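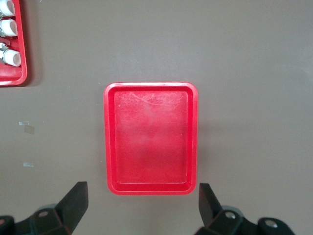

Bringing scuffed plastic trays back to a decent state

I have a great fondness for plastic trays. They live on my workbench, in the hall cupboard, under the sink and (my husband would add) in most other places too, and they get handed round to whoever needs one. A tray with a proper rim keeps small parts from rolling off the table when you're halfway through a job, and if you're mending a tap or sorting out a box of pipe fittings that is worth a great deal.

The trouble is that the floor of a tray takes all the punishment. Things get tipped in, dragged about and scooped out again, and after a while you have that whitish haze all over it, with thin curved scratches where something was pushed round in a hurry. On a red tray it shows up terribly, because the worn part goes pinkish while the rim stays as bright as ever. Blue ones are nearly as bad. Grey ones hide it, but then you can't see your screws in them, so I've never bought many.

I learnt most of what follows from Reiko Honda, who ran the mending table at Emstead when I first started going, and I've fiddled with her method over the years until it suited me.

What you'll need

A washing-up bowl or a sink big enough to lay the tray flat
Washing-up liquid
Bicarbonate of soda
Two soft cloths, one for wet work and one for dry
An old toothbrush
A plastic polish (I use Furkow, but any polish meant for plastic will do)
Wet-and-dry paper, 2,000 grit, only if the scratches are bad

Empty the tray first

I know this sounds too obvious to write down, but do it properly. Have a second tray beside you and move everything across piece by piece, keeping like with like. If there are white plastic fittings and little metal clips in together, leave them with their partners, or you'll spend the evening working out which went with what. Then turn the old tray over and give it a good tap over the bin.

Wash it

Fill the bowl with warm water and a squirt of washing-up liquid, put the tray in and leave it for 15 minutes. Please don't use water straight from the kettle! I warped a lovely deep tray that way one May and it has rocked on the table ever since. After the soak, go over the floor with the wet cloth and then run the toothbrush along the line where the floor meets the walls, and into each of the corners. Rounded corners are kinder than square ones, but they still collect a greasy sort of dust.

Rinse it and let it dry completely before you judge it. A wet tray always looks wonderful, and then the haze creeps back as the water goes and you feel rather let down.

Lift the haze

Mix some bicarbonate of soda with a few drops of water until it's like toothpaste. Spread it over the cloudy parts and rub in small circles with the damp cloth, using your fingertips and not the heel of your hand. I allow 7 minutes for a medium tray, with the radio on. Rinse, dry and have a look near a window with the tray tilted. If it was mostly film and dirt, you may well be finished, and you can skip the next bit altogether.

Tackle the scratches

Try this on the underside first, as some plastics go dull and stay dull. Wet the paper, wet the tray, and go lightly over the scratched part without stopping in any one spot. It will look worse. Keep the surface wet the whole time, rinse often, and stop as soon as the scratches feel shallower under your finger. If you can catch a fingernail in one, I'd leave it be — you would have to take off far too much to get to the bottom of it.

Dry the tray, put on a small blob of polish and work it in with the dry cloth until the colour starts to come up. A second coat helps, and I've never found that a third did anything. Wash it again afterwards so there's no polish left to get on your fittings. I should say that I only do this with trays for bits and bobs, and I wouldn't put food in one that had been sanded.

Keeping it nice

Vandana Tomar cuts a piece of thin felt to fit the floor of hers, which looks very smart and is quiet too, though it does hang on to metal filings. I prefer a sheet of paper, changed whenever it gets grubby. Try to lift metal pieces out instead of sliding them to the edge, and if you stack your trays, wipe the bottoms before you do.

One last word on expectations. A tray that has had years of hard use won't come out looking new, and the floor will probably always be a shade paler than the walls. Mine are like that and I'm still very happy to have them out on the table. The oldest one has a new sheet of paper in it this morning and is waiting for me to find the washers for the bathroom tap.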